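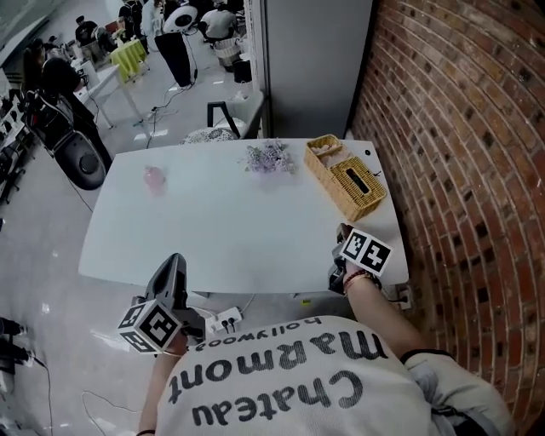
A **desktop basket** is a small open container kept on a desk, side table or dressing table to hold loose items. The term covers woven trays, round and square baskets, and the slotted covers made to fit over boxes of tissues. Most are light enough to lift with one hand, and few are deeper than a coffee mug is tall.

## Materials

The usual materials are rattan, willow, seagrass, paper cord and plastic strip. Rattan is a climbing palm. Its outer skin is peeled for binding, and the core is split into round or flat lengths for weaving. Willow is cut as whole rods, and is stiffer and more common in larger baskets. "Wicker" is the name of the technique and not of any plant, so a wicker basket may be made of any of these.

Natural rattan is pale tan when new and darkens toward honey brown with age and sunlight. Plastic strip keeps its color longer but turns brittle near a heater.

## Types

### Open baskets

The open basket has a flat base and low sides, either straight or slightly flared. It is used for wrapped candy, hair ties, keys, chargers and other things picked up several times a day. Sets are often sold in two or three sizes that nest for shipping. On the desk they are normally set side by side, the larger one toward the back.

### Trays

A tray is a shallow basket, sometimes with a rim no more than an inch high. It suits pens and mail. Trays can be stood on edge against a larger basket when they are not needed.

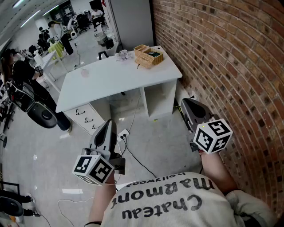
*Woven baskets at the far end of a white desk, with a drawer unit below.*

### Tissue box covers

The tissue box cover is a woven box with a slot in the top. Older patterns have an open bottom and simply drop over the cardboard carton. Later ones have a hinged lid or a loose base so that the cover can be picked up without leaving the tissues behind. The rectangular form fits a flat carton, and the cube form fits an upright one. Sizes vary between makers, and a cover bought for one brand of tissues may be too tight for another.

The Plullow workshop, which wove household baskets for the hotel trade, made an early slotted cover listed in its catalog as pattern 97. It was copied widely by smaller shops in the Edet district. Omolara Okoro, in her survey *Baskets for the Table*, records 49 variations on the pattern, most of them differing only in how the edge of the slot is bound.

## Placement

Desktop baskets are generally kept along the back edge or in a rear corner, which leaves the front of the surface clear for work. Where the desk stands against a wall, the corner nearest the wall is the most common position. A basket placed near the front tends to get pushed about by the forearms and may scratch a painted top.
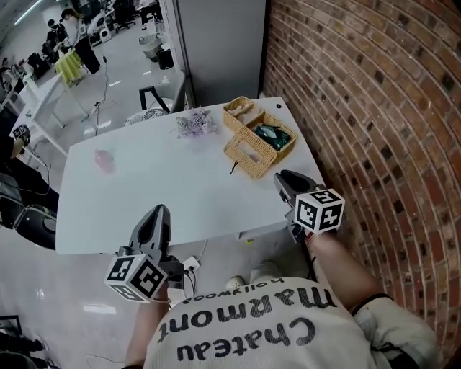

*Baskets, a tissue box cover and light purple artificial flowers on a white table beside a brick wall.*

Artificial or dried flowers are often added to the arrangement. They may stand in a basket or small vase, or be laid flat on the table beside it. Lavender and other pale purple kinds are popular with tan weaving. Real cut flowers are less suitable, as water stains untreated rattan and loosens the base.

## Care

Dust collects in the weave and is removed with a soft brush or the brush head of a vacuum cleaner. Sticky marks can be wiped with a damp cloth and a little dish soap, after which the basket should be left to dry in the open air.
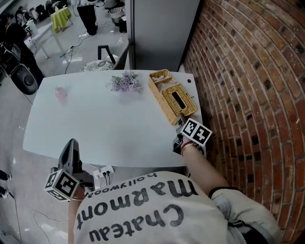
Rattan that has become dry and creaks when handled can be misted lightly with water once or twice a year. Broken strands are trimmed or tucked back under the neighboring weave. Fiachra Mulligan's repair manual advises against glue for anything but the rim binding. Small felt pads under the base protect varnished and painted surfaces.

## Collecting

Older desktop baskets have a modest following. The Trener Museum of Household Goods holds 786 woven pieces, including almost 2000 loose samples of binding and edging once carried by salesmen for the Utanier company.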